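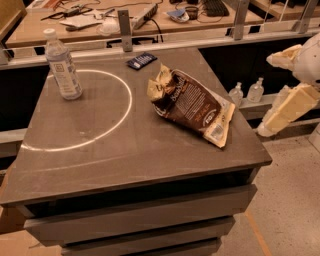 Inês Leitão bought the first part of the robot before she had anywhere to put it. It was a shoulder joint, sold as scrap by a packing firm that was closing its second site, and it sat under her stairs for most of a year. When she joined the Lulolden shared workshop she brought it along in a suitcase and asked if anyone wanted to help her find the rest.

Veronika Deák said yes. She had worked on lifts for a long time and was used to motors, brakes and the paperwork that goes with them. She had never written any software. Leitão writes it for a living but had never cut a thread in metal. They agreed to share costs down the middle and to stop if either of them got bored.

The robot they have built is called Hirkon, after a dog. It has a rounded white body, an arm with cream covers, and a blocky gripper that they have now made several times over. It works at a square-topped cabinet with drawers, at the end of the room where the aluminium posts are. Its job is to pick up ordinary things from the top of the cabinet and put them down somewhere else on it. It does this slowly, and on most evenings it does it well enough to be worth watching.

"People ask what it's for," Deák says. "It's for learning how to build one. If it ends up putting the shopping away, fine."

The arm came together in stages. The shoulder was sound once it had been stripped and greased. The elbow and wrist came from a Nishimura unit that had been dropped in transit and written off. One casing was split and the wiring had been cut short, but the gears turned freely. Making the two halves meet took up most of July. The bolt patterns didn't match, so Deák drew an adaptor plate and had to make it three times, the last time because she had measured from the wrong face.

The control board is a Dradon, an older one. Leitão picked it for the manual, a thick document with every register listed and a proper index. The newer boards she looked at had a video and a forum. She has printed out the chapters she uses most, and they live on the bench with the keyboard, the pliers and whatever else has been put down there that day.

They keep a running total of what they have spent, on a sheet that both of them can edit. It stands at £1571. The most expensive item was the power supply, bought new after an argument. Deák won't use second-hand power supplies on anything that moves, and she put her own money in to settle it. The cheapest item was the cabinet, which another member was throwing out. The drawers stick, but it is heavy and it doesn't rock when the arm stops suddenly, and a lighter table did.

The gripper has been the hardest part. The first version had flat metal jaws and was good at holding metal blocks. It crushed a paper cup and dropped an apple. The second had rubber pads, which gripped well and then wouldn't let go. The present one has thick angular fingers and closes with much less force than either woman expected to need. Leitão limits the current to the motor in software, and the fingers stop when the load climbs past a set point. Finding that point was a matter of trying, writing down the number, and trying again.

For a long while they tested only with rigid things. A full water bottle is easy: it stands up, it has a cap, and it's the same shape every time. Jars and small boxes were no trouble either. Then one evening somebody left half their tea on the cabinet and Leitão ran the program anyway, to see. The robot went for a crisp packet, closed on air a little way above it, lifted nothing with great care and put nothing down in the right place.

Bags have been the main work ever since. A bag has no fixed shape. It shines in the wrong places under the workshop lights, and the top edge can be folded either way. If the fingers come down in the middle they push the bag flat, and if they come in from the side they shove it along the table until it hits something. What works best so far is to go for a corner, or for the crimped strip along the top, and to pinch it there. 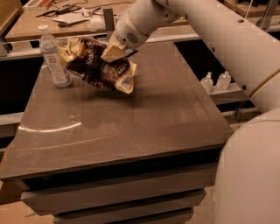 Picking it up by the top has its own problems. The bag swings, and the contents shift to the bottom as it turns. If the arm moves off at its usual speed the whole thing twists round the fingers. So there is now a short pause after the lift, and a slower first movement, and the lift itself is kept low. Deák would like to add a wrist turn to line the bag up before it is put down. Leitão thinks that can wait until the robot stops knocking the bottle over on the way past.

They leave the bottle there on purpose. Early on they cleared the table for each run and got good results, and then the results fell apart as soon as there was a second object in reach. These days there are usually a few things out at once, some lying close together, and the lighting is whatever the room happens to have. Reflections are still a nuisance. The cabinet top is smooth and picks up bright patches that the software has at times tried to grasp.

Every attempt goes in a log. When I visited, the latest entry was number 2037. Leitão records the object, which way up it was, what the gripper did and a few words on why it failed if it did. Many of the early notes just say "air". The rule is that no setting is changed until it has had 200 attempts, which stops them from fiddling with it after every bad one. Deák finds this very hard. She admits to having changed the closing speed once while Leitão was at the shop, and to having changed it back.

Safety takes up a fair part of their time. The workshop allows moving machinery only if one of its keyholders is present and the stop button is within arm's length of the person running it. Deák added a brake to the shoulder so that the arm stays where it is when the power goes off. Before that it sank gently on to the table, and on one occasion on to her sandwich. They run it at well under the speed it could manage, with covers on, and no one reaches in while the motors are live.

Other members have got used to it. A woodturner who has the next bench complained about the noise at first, then lent them a box of odd fixings, and now brings in snacks in awkward packaging. Sweet wrappers are too small. A net of oranges was a disaster. Sea salt crisps have become the standard test, partly for the stiffness of the bag and partly because both builders will eat them afterwards.

There are plans for a second arm. The body has room for one, and a bag of anything is much easier to deal with when one hand can steady it. The difficulty is money, and the fact that broken Nishimura units don't come up often. Leitão has a search set up and checks it over breakfast. Deák has already drawn the adaptor plate, measured from the correct face this time, and has cut the blank for it.

In the meantime they have 2 evenings a week and a drawer full of used gripper fingers. The next change is to the pads, which Deák wants slightly softer at the tip, and the one after that is the cable run at the elbow, where the insulation has started to rub.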